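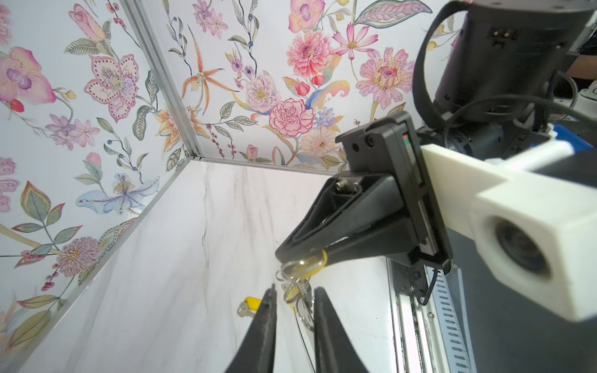 Vomidel review: can a website tell you which town to live in?

Posted 2 Oct 2020

Quick one today because I'm supposed to be packing the kitchen.

So we've been house hunting on and off since spring, and a coworker sent me the link to Vomidel. It's one of those place-ranking tools. You tell it what you care about (schools, commute, crime, how much a two bedroom goes for, that kind of thing), you drag some sliders, and it spits out a list of towns from best to worst with a score out of 1000. Free version gives you the top of the list. Paid version gives you all of it plus the worst places, and let's be real, everybody wants to see the worst places.

I paid. Used it every night for a month, pretty much. Notes below in no great order.

Setup

Easy. Email, password, zip code, done. It asks how many people are moving and whether you work from home. No phone number, thank you. I did get a "finish your profile!" email every single morning until I found the switch, which is under Account and then under Sharing for some reason.

The sliders

Best part. Twelve of them, each from "don't care" to "dealbreaker." I put rent and commute way up, nightlife way down, snow in the middle. List re-sorts while you drag. Very satisfying, lost a whole Sunday to it.

Only complaint, they are touchy on a phone. Tried to move Air Quality and moved Grocery Stores, twice. Use a laptop.

Also there's no slider for noise. We live under a flight path now so that was kind of the whole point for us. You can sort of fake it by turning down "near airport" but that does nothing for trains or the interstate.

The scores

OK here is where I get picky. Top of my list was Skameck. Population 2084. Score in the high 800s, five green badges, the works. We drove up. It's nice! Good library, decent diner, people wave. But there is one place to rent in the whole town and it was a storefront with a bed in it. The low rent number that pushed it to first place was coming from, as far as I can figure, almost nothing. A handful of old leases maybe. The tool doesn't tell you when it's working from a tiny pile of data. It should. A little gray warning, anything.

Phelan came in 70 spots lower and we liked it a lot more. More sidewalks. An urgent care. A hardware store that's open past five. Dinged hard on "income growth," and I get why that's in there but I'm not sure what it has to do with whether I'd enjoy living someplace.

And then Skararus, which is where my in laws live, is ranked fourth from the bottom. "Low overall satisfaction," says the page. My mother-in-law has been there forever and is the most satisfied person I've ever met. She wanted to know who they asked. Fair question. I looked. The methodology page says satisfaction is "modeled," so I guess they didn't ask anyone, they worked it out from commute times and divorce rates and unemployment. That isn't the same thing as asking people if they're happy and I wish they'd put that somewhere besides a footnote.

I'm not saying Skararus is paradise. The mill's been closed for years and Main Street has seen better days. But fourth from the bottom, come on.

Comparisons

You can put up to four towns side by side. Cost, weather, taxes, school stuff, all in columns. This is worth the money if anything is. We caught that one town on our list has a city income tax and the next one over doesn't, same school district. Would of missed that completely.

Prints badly though. Cuts off the last column. I ended up copying it by hand on a legal pad like it's 1985.

The map

Pretty, slow. 1411 towns in our region and it tries to load them all at once. Fan on my laptop sounded like a hair dryer. Zoom in first, THEN turn on the colors. Red for bad, green for good, no color blind option that I could find, and my husband couldn't read it at all. Had to call colors out to him from across the couch.

Customer service

Wrote them twice. First time, about the Skameck rent thing, got a real answer in two days, polite, said new rent numbers go in come November. Second time was about the print problem. Nothing yet.

Canceling

Did a test cancel to see. Two clicks and one "are you sure." No phone call. Big plus from me, I've had gym memberships that were harder to get out of than a lease.

Good
Sliders are fast and fun
Side by side compare
Tax info is very clear
Easy to cancel

Not good
Small town numbers are shaky and it dosen't say so
"Satisfaction" isn't a survey
Map is a hog
No noise setting

Who's it for

If you're starting from nowhere and just need a short list, get it for one month, make your list, cancel. If you already know the area you'll spend most of your time arguing with it. We did a fair bit of that. Don't sign anything off the score alone, go walk around on a weekday and again on a Saturday night, buy a sandwich, see if you can find parking.

Three and a half stars out of five. Would be four if the map worked.

We went with Phelan, btw. Still waiting on the inspection so no jinxing it. I'll update this when the November numbers come out and see if Skameck is still on top.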